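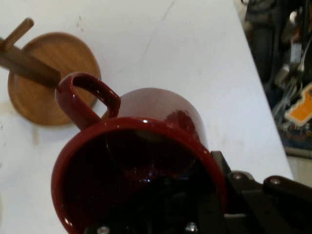 Krishnan, in written remarks on the draft of this talk, asked whether a gripper on a tabletop cell needs a service plan of its own, or whether the arm's annual service covers it. The short reply is that the annual service does not cover it. The longer reply takes up most of the next twenty minutes.

Maintenance of a Tabletop Manipulation Cell
Speaker notes, Fovby Technical Services
September 16, 2022

Slide 1. Scope
The talk concerns one cell: one arm, one gripper, one wrist camera, one table. The working task is the handling of mugs at a mug tree. State at the outset that the control software is outside the scope. Questions on that subject should be held for the Skokow session after lunch.

Slide 2. The gripper
Remind the audience that a mug is a demanding object for a gripper of this type. Glazed ceramic is hard and smooth, and a finger bearing on the side of the opening meets a curved surface. Small amounts of play in the linkage therefore show up as a change in the angle of the mug before they show up anywhere else.
The plates and linkages are held by screws, several of which can be checked without removing the gripper from the arm. The procedure is as follows. Bring the arm to its service position. Remove power and apply the lock. Check each screw with the torque driver kept at the cell, and do not use a general workshop driver. Mark each head with paint pen once it has been checked. A broken paint line at the next inspection is to be entered in the log even if the screw is still tight.
Pause here. Past audiences have wanted to copy down the order of steps.

Slide 3. Inspection interval
The cell was placed on a monthly interval in January. In the period under review it logged 73 hours of gripping time between the first and second inspections, and 64 between the second and third. Three screws were found below the specified torque at the second inspection and none at the third. The interval is now set by gripping hours, with an inspection due at 60. Explain that calendar intervals remain in force for the arm itself.

Slide 4. The camera
The wrist camera is cleaned at the start of each shift with a dry lens cloth. Its mount is checked whenever the gripper is checked. If the camera has been moved, even slightly, the calibration is to be repeated before the cell returns to work. Allow 12 minutes for this. Operators at the Hirnau site have asked for a shortened calibration, and the request is under review. No date should be promised.

Slide 5. The table
The work surface is part of the cell and is inspected with it. Smudges are wiped away with a damp cloth and the surface is dried before work resumes. Cracks are recorded with their position and length. A hairline crack may remain in service provided that it does not lift at either side. The base of the mug tree must sit flat, and its position is checked against the setup sheet.

Slide 6. Below the table
Cables are to be routed clear of the casters and tied at the rear leg. Packaging and spare parts are to be kept in the cabinet. This item was raised in two consecutive audits and should be read aloud in full.

Slide 7. Records
One log is kept for each cell. Entries give the gripping hours, the screws checked, the person responsible and any part replaced. Replacement fingers are ordered in pairs and fitted in pairs. Copies of the log sheet are on the side table, and the setup sheet is available from Fovby on request.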